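Me llegan cada semana consejos de orden doméstico basados en «tu tipo de personalidad»: que si eres visual, que si eres auditivo, que si eres de los que acumulan por apego. Llevo años leyéndolos y probando unos cuantos en mi cocina. De la mayoría no me fío.

## El test antes de ordenar

Un cuestionario de 72 preguntas para decidir dónde van las tapas de las ollas me parece mucho cuestionario. Lo hice dos veces, en julio de 2026 y otra vez a los pocos días, y me salieron dos perfiles distintos. Las tapas seguían en el mismo cajón.

Si quiere un sustituto barato, pruebe esto:

- Durante 6 días, deje cada cosa donde la suelte de forma natural.
- Al final, mire dónde se han juntado las llaves, las tijeras, el correo.
- Ponga ahí el gancho o la bandeja. Y no compre nada antes. 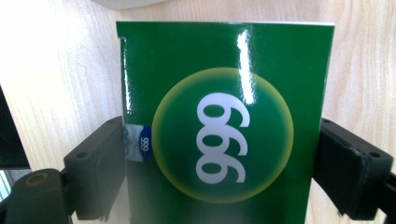 Lo de «veintiún días para crear un hábito» tampoco me lo creo. Hay quien coge la costumbre de vaciar el lavavajillas por la mañana en una semana y quien no la coge nunca, y conozco a los dos porque viven en mi casa. Lo que a mí me ha funcionado es pegar la tarea nueva a otra que ya hago sin pensar: mientras sube el café, se vacía la rejilla de los cubiertos. Si el café se acaba antes, lo que quede se queda.

## Notas en la nevera

Mi vecina Nermina Petek defiende las notas adhesivas. Yo le digo que a la segunda semana el ojo ya no las ve, y ella contesta que por eso las cambia de color. Puede ser. En mi nevera sobrevivió una sola, la de «descongelar», y únicamente porque la cambio de sitio cada lunes.

Un aviso escrito sirve mejor si dice el gesto concreto. «Sé más ordenado» no le dice nada a nadie; «las sartenes, boca abajo» sí. Y si convive con adolescentes, mejor una frase corta que un reproche largo -- el reproche también deja de verse.

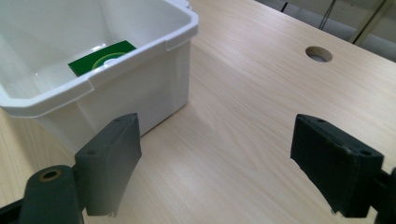 *Aníbal Henao*

## Los colores que calman

También se lee que pintar la despensa de azul reduce la ansiedad. Yo la pinté. Gasté 258 euros entre pintura, rodillos y una brocha que perdió pelo desde el primer día, y la ansiedad de encontrar tres botes de comino abiertos sigue intacta. Una bombilla más potente habría costado bastante menos y al menos vería las etiquetas.

## Lo poco que mantengo

Decidir cansa, eso sí lo noto, y a las nueve de la noche decido mal. Por eso la limpieza de armarios la hago por la mañana y con un solo estante cada vez. Lo dudoso va a una caja cerrada con el mes escrito. Si en noviembre no la he abierto, la reviso una vez y sale de casa (las pilas y los cables, a su punto de recogida).

Para las visitas que opinan sobre su carácter al ver el fregadero no tengo truco. Yo les doy un paño.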